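旧衣收集周六收尾 黑毛衣卡在“粘毛”这一关

Prurnavport本地消息 二月

Prurnavport的冬季旧衣收集周六傍晚收尾，总数1,605件，比主办方Trellska开头定的数要多。其中针织类302件，黑色占了大头。问题也出在黑色上：毛絮、线头、起球，外加红毯子掉的绒。

收集点设在Appiah街，门口一块手写牌子，下午五点关门，结果拖到六点多。最后一批是一家人推着婴儿车送来的，车里没有孩子，全是衣服。

今年改了规矩。以前是一袋子扔过来就走，今年要求在家先理一遍，理完再送。理法印在一张纸上，发了300张，周三就发完了，后来的人只能拍照带走。记者跟着看了几户，也看了收集点里头的分拣，匆匆记下。

大部分人是在床上理的。没有别的地方。客厅茶几太小，地上又嫌脏，床最大最平。柜子里掏出来一堆，往床上一倒，就开始了。

“床是好用，可你得先看看床上铺的什么。”Dede Sowah说。她在收集点管针织那一摊，连着干了几天，嗓子有点哑。她说最怕的两样，一样是绒毯，一样是猫。

绒毯这个事情，理的时候不觉得，一抖才知道。红的绒毯尤其显眼，黑的料子放上去，颜色倒是好分辨，可毛面碰毛面，拿起来就带东西。夹棉的、带宽带子的、毛茸茸的黑料子，也都跟着往上堆，和衣服混作一处，到最后哪件是要送走的都说不清了。

床头那边再搁一团黄黄的小布，揉着，也没人管。家里理东西大概都是这个样子，理到一半，先理的和没理的挨着。
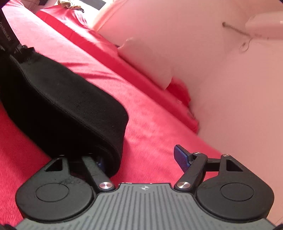

为什么今年要先在家理

去年的教训。Trellska去年收来的东西，分拣花了整整一个月，里面有单只袜子，有拉链坏的，有口袋里装着钥匙的。钥匙后来还回去了，费了些周折，失主搬了家。

今年的那张纸上写得很短：口袋掏空；扣子扣上；针织的摊平，别挂；带子、腰带、背带跟衣服放在一起，用夹子夹住；包和垫子不收。

最后一条争议最大。不少人带了双肩包来，说好好的包为什么不收。Trellska负责对外联络的Adom Yakubu解释，接收方Drovolska今年只要能穿的，包没有地方放。“明年也许收，今年真的没地方。”他说完又跑去接电话，后半句没听清。

包的问题还牵扯到带子。有些外套本身带可拆的宽带，有些是包上拆下来的，两种放一起，分拣的人要一条一条看。有几条拆下来的带子没有主，挂在门后的钩子上，到收尾那天还挂着。谁丢了可以去认，Appiah街那边说保留到月底。

周六现场

早上九点开门，前一个小时没什么人。下雨，小雨。十点以后一下子多起来，排到了隔壁面包店门口，面包店老板出来看了一眼，又回去了，过一会儿端了一盘切边角料的面包出来，说排队的随便拿。

队伍里聊的都是衣服。有人说自己翻出来一件十几年前的毛衣，颜色都忘了，以为是深蓝，拿到窗边一看是黑的。有人说丈夫不肯捐，一件旧开衫藏在车里，她没找到。还有一位老先生，带来的东西叠得极整齐，一件一张薄纸隔着，收的人舍不得拆。

中午休息半小时，没休成。Dede Sowah一手拿三明治一手拿粘毛滚筒，滚筒纸用得飞快，下午两点左右就告急。附近小店里的也买空了，后来是一个住户从家里拿来两卷，才接上。

粘毛滚筒的用法也有讲究。她当场教了几个人：顺着织纹走，别横着来回推；领口和袖口用小的；起了球的地方先别滚，滚了也没用，球还在。碰上毛絮特别密的，用一条微湿的毛巾拍，拍完摊着晾一会儿，再滚一遍。有人问能不能用宽胶带，可以，缠在手上，胶面朝外，力气小一点，松的针脚容易被拉出来。

三点多来了一阵人，是附近学校散了活动的家长。东西不多，小孩衣服居多，很快收完。之后一直断断续续到关门。

关门时门口还剩几袋，没有名字，也没有贴单子。打开看了，能穿，算进总数里了。

针织衣怎么理 现场抄来的

这一段有读者早上就打电话来问，所以抄得细一点。来源是那张纸，加上Dede Sowah口头补的几句，先后可能有出入，大家自己对照着用。

一，先把床清出来。毯子如果是掉绒的，掀到一边，或者上面盖一条旧床单。床单要光面的，棉的就行。

二，口袋。针织衣也有口袋，开衫尤其。纸巾最讨厌，一进洗衣机全是碎屑，黑衣服就别想要了。

三，摊平。正面朝下，两只袖子往里折，下摆往上折一次，大件折两次。罗纹的料子有弹性，别拉，手掌轻轻推平就可以。中间鼓起来一团的，多半是里面翻着，手伸进去捋一捋。

四，看毛絮。深色在浅色底上看不出来，在灯下看，侧着看。白点子、散线头这时候最清楚。长线头别扯！用剪刀，贴着剪。扯出来一个洞的，今年已经见了好几件，可惜。

五，起球。剃球器可以，推的时候下面垫一本硬皮书。没有剃球器就不用管，接收方那边有人处理。

六，装袋。一袋不要太满，手能伸进去为准。针织的单独一袋，写个“针”字就行。

七，送之前再抖一下。在阳台抖，别在屋里抖。

有一条是纸上没有的，她特别交代：刚从柜子里拿出来的，如果有樟脑味，先挂一晚上散散味。挂一晚没事，别挂久，肩膀会出角。

记者回头看自己家的床，也是这么回事。红毯子，黑针织衣横着一摊，一头搭到边上去了，中间皱起一坨，白毛点子和线头全在那一坨上。这种情况按第三、第四条办，先捋开，再看毛。

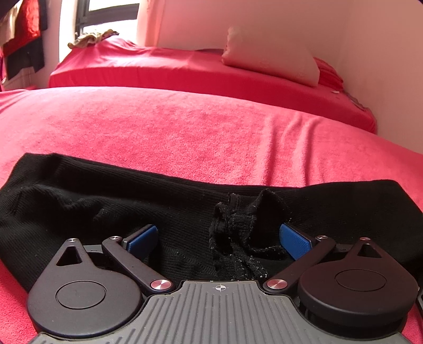
接下来送到哪里

1,605件里，外套、裤子、童装当天晚上已经装车，周一一早走，去Drovolska在河对岸的仓库。针织的302件暂时留在Appiah街，要再过一遍，挑出起球重的和脱线的，估计要一个礼拜。

Adom Yakubu说，仓库那边收到后会按尺码上架，本地居民可以凭登记去领，每人每次限拿几件还没有最后定。登记在Appiah街办，下午办，上午不办。带什么证件他也说了，记者当时在挪箱子，漏记了一半，请读者直接去问，免得白跑。

童装是领得最快的。去年上架三天就剩不多，大人的裤子反而一直有，尤其是腰围大的。所以有人问明年捐什么好，他的回答是童装，再就是袜子，新的，成双的。

毛衣呢？毛衣也要，要干净的，要理过的。“你要是只有十分钟，就把口袋掏了，把毛滚了，别的我们来。”

几户人家怎么说

Appiah街北头一位住户，姓名不愿意登，花了一整个晚上理，说本来打算理一个抽屉，最后把整个柜子都倒出来了，半夜十二点床上还是满的，人睡在沙发上。问她捐了多少，她摆手，说大头又放回去了。

她隔壁那家是两个大学生合租，黑衣服特别多，问为什么，说好搭配，不用想。两个人轮流滚毛，一个滚一个叠，滚完发现滚的是要留下的那堆。又从头来。

也有嫌麻烦的。一位先生在门口说得很直接，以前一袋子一扔多痛快，现在又要摊又要折又要看线头，捐个衣服比上班还累，明年他不一定来。旁边的人跟他争了几句，后来两个人聊起面包去了。这个意见记者转给了主办方，对方说收到了，会考虑把纸上的内容再减一点。

也有人建议，收集点门口摆一张长桌，来不及在家理的可以当场理。这个今年其实试过，周四摆了一天，风大，衣服吹得到处都是，收了。明年如果换到室内，可以再试。

还有一位母亲提的意见比较具体：纸上的折法只有字，没有图，她家孩子看不懂，袖子到底往前折还是往后折，一家三口争了半天。Dede Sowah听了笑，说往后，往后，下次画个图。

没收下的东西

顺带列一下，免得又有人送来。

双肩包、手提包、腰包。靠垫、坐垫、枕头。毯子今年也不收，不管是绒的还是毛线钩的，洗起来太占机器。湿的衣服一律退回，周五有人冒雨送来一大袋没遮，只好请他带回家晾干，周六他又来了，这回是干的，收下。

单只的手套不收。帽子收。围巾收，有流苏的请把流苏理顺，打结的剪掉也行。

内衣只收没拆封的。这个写在纸的背面，很多人没翻过去看，门口解释了好多遍。

鞋另外有地方，不在Appiah街，别送错。

家里那张床怎么收场

不少人问的其实是这个。衣服送走了，床上一层毛，怎么弄。

绒毯先抖，再用硬毛刷顺一个方向刷，刷下来的绒和线头拢成堆，手捏走。别一上来就用滚筒，绒面会把滚筒纸粘住，一撕一大片，浪费。刷过之后再滚，省纸。要洗的话单独洗，别跟黑衣服一缸，这句Dede Sowah说了三遍。

毯子上的褶子不用管，铺一晚上，自己就下去一些。着急的话用手从中间往两边推。

床头床尾留下的那些零碎，小布头、夹子、不知道哪儿来的带子，找个盒子先装起来，别又塞回柜子。塞回去明年还得再理一遍。

其他几件小事

收集点遗失物：一把折叠伞，一副老花镜，一只童鞋（左脚）。到月底前可以去认。

周六有人误把自己穿来的外套也一起递了进去，晚上打电话来找，找到了，在外套那堆的最底下，翻了四十分钟。

打印纸今年不再补印，要理法的可以到Appiah街门口抄，牌子不撤。有读者问能不能登报，本文第三节抄的就是，剪下来用也可以。

针织的再分拣这周每天下午进行，要帮忙的直接去，带剪刀，小的，尖头的。滚筒纸也欢迎，什么牌子都行。

更正：本报早些时候的简讯把截止时间写成四点，应为五点，有两户因此提早来在门口等了半天，抱歉。针织的件数以本文为准。

下一次收集初步定在夏末，收单衣。地点还没定，可能仍在Appiah街，定了在登。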